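Foro > Casa y lavado > Tendederos y perchas
Tema: Camisas en percha en un burro bajito, ¿pinzas sí o no?

mopa_y_cubo
Buenas, abro hilo porque en casa hay debate. Tenemos un burro de madera pequeñito en el rincón de la pared de ladrillo azul (es papel, no os emocionéis) y ahí van las camisas, en percha de alambre de las blancas. Mi teoría es que si la camisa va en percha se ahorra uno media plancha. Mi hermana dice que para eso la tiendes de la cola y listo. ¿Vosotros cómo lo hacéis? 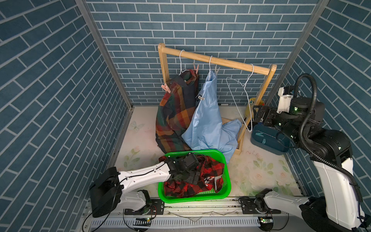
Mi duda gorda es la altura. El burro es un Drotport, lo compré en diciembre por 21 euros y de madera va muy bien, pero es bajo bajo. La camisa de cuadros se me amontona en el suelo y la azul clarita tres cuartos de lo mismo, así que lo que gano en los hombros lo pierdo en el bajo. Las pinzas rosas las pongo arriba, cerca del gancho, para que la tela no se escurra del alambre. ¿Le veis sentido o estoy haciendo el tonto?

tendedero_66
A ver, el problema no son las pinzas. Si toca el suelo, coge arrugas y coge polvo. Yo tuve uno así y acabé subiéndolo encima de una cómoda, y tan contenta. Y otra cosa, el alambre fino marca los hombros una barbaridad, sobre todo en algodón gordo.

Ayana Gidey
Pues yo no estoy de acuerdo con lo del alambre!! Llevo toda la vida con perchas de tintorería y solo me han marcado los jerséis, que no se cuelgan y punto. En una camisa, si abrochas el primer botón y la centras bien, ni se nota. Lo que sí haría es centrifugar a 800 como mucho, que luego pretendemos que la percha haga milagros.

mopa_y_cubo
Lo del primer botón no lo hago nunca, tomo nota. Yo voy con el barreño verde al lado, y de ahí a la percha de una en una. Bueno, esa es la intención, porque muchas veces lo suelto todo hecho un gurruño y me voy a contestar el teléfono.

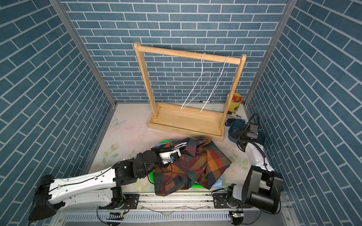 Y claro, luego vuelvo al rato y la mitad del trabajo ya está perdido. Mi hermana aprovecha para decirme que con la cuerda eso no pasa, que es mentira, porque ella también las deja en el barreño hasta la noche.

tendedero_66
Jajaja, eso lo hacemos todas. Pero sacúdelas bien antes de colgar, dos tirones secos por las costuras de los lados. A mí me cambia la camisa entera. Y sigo pensando que con las de alambre te vas a arrepentir, las Orix anchas de plástico valen cuatro perras.

Ayana Gidey
Anchas en un burro pequeño no caben, compañera, que se comen toda la barra. Con dos camisas ya lo tienes lleno.

pinzas_ganov
Me meto en medio: yo probé las dos cosas y depende de la tela. El lino, a la cuerda. La camisa de vestir, en percha y separada de la de al lado, que si van pegadas no corre el aire. Las pinzas que sobran las dejo en la misma barra y así no ando agachándome a buscarlas. 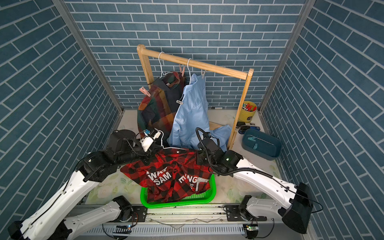
¿Se pinza la camisa por el cuello o por el hombro? Por el hombro, pegando al alambre y cogiendo poca tela, porque en el cuello la marca se queda a la vista y no hay quien la quite sin plancha.

tendedero_66
Yo en el cuello he puesto de las pequeñitas y sin problema, eh. Las grandes de muelle fuerte sí que marcan.

mopa_y_cubo
Vale, pues pruebo: primer botón, sacudida y pinza en el hombro. Lo de subir el burro a la cómoda lo veo más crudo porque la tengo llena de trastos. ¿Alguien le ha puesto patas más largas a un Drotport? Las barritas parecen estándar, pero no me fío de que luego aguante.

pinzas_ganov
Patas no, pero yo al mío le metí 2 tacos de madera debajo y ahí sigue. Mide antes la base, que el modelo viejo era más estrecho.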